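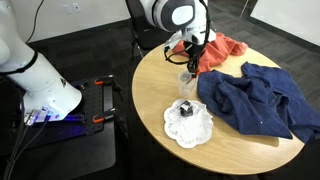

Reader in the comments last week reckons a round table is a waste of a good room, you can't shove it against a wall, you can't line two of them up, and you'll have nowhere to put the printer. Fair on the printer. Wrong on the rest, and I've got twenty minutes before I have to be out the door so this will be quick.

I like the round one. Honey coloured top, bit of a shine to it, thin darker edge. Came out of a clearance place in Pirkberg in April. Sixty dollars with the delivery thrown in, although "delivery" meant two blokes leaving it on the footpath and me walking it in on its rim like a big wheel. Try doing that with a rectangle.

Things I've learned about round tables since then, no order.

You can come at it from any side. Sounds like nothing. But if you're forever putting things down and picking them up again, cups, pens, a roll of tape, whatever's on the go, having no bad side is a big deal. The old desk had one good side and three where you were reaching over something.

No corners. My left hip had a bruise on it for most of last year from the old one. Gone now.

Stuff does migrate to the middle though. Everyone puts their bits in front of them and then pushes them inward when they need the room, and by arvo there's a little island of cups out there that's nobody's. My rule is one cup each and it goes in the tub when you leave. Works about half the time.

On cups. I know, plastic. I got a sleeve of clear ones from Hisix years ago, box of 300, and I am still working through it because we wash and reuse them. They're light and they tip if you look at them sideways, especially near empty. Half full is the sweet spot, heavy enough to stay put and not so full that it's a disaster. Clear is good as you can see what's in there from across the room. Clear is also bad as you put your elbow through it because you didnt see it.

Rings on the timber. Somebody else asked about this and I forgot to answer, sorry. A glossy-ish finish will hide a fair bit but it won't forgive a hot mug. I rub the top with Drindeo (the plain one, the lemon one goes sticky), thin coat, leave it overnight, buff with an old T-shirt. Do it on a Friday if you can so it gets the weekend to itself. Second coat if you're keen. I'm never keen.

Don't go near it with the green scourer. I did, on the very edge, first week. There's a dull patch the size of a thumbprint and I can find it with my eyes shut.

Carpet under a table like this, also came up. We've got the dark grey stuff with the faint tile look to it and I'd pick it again tomorrow. Crumbs show, spills mostly don't. Which way round you'd like that is up to you. If you've got a pale carpet put a mat down before the table goes in and not after, lifting it solo is no fun.

Would I get a bigger one? Thought about it. Pirkberg place had a monster out the back, seats 14, lovely thing, and you would never reach the middle without kneeling on it. So no. Mine is small enough that I can get to most of it with one arm and a bit of a lean, and thats the size I'd tell anyone to look for. Stand at the edge and reach before you pay.

Right, printer. It lives on the floor for now. Not proud of it. If anyone has a shelf idea that doesn't involve drilling into the wall (rental) pop it in the comments, I'll read them tonight after tea.

Gotta run, bus at ten past.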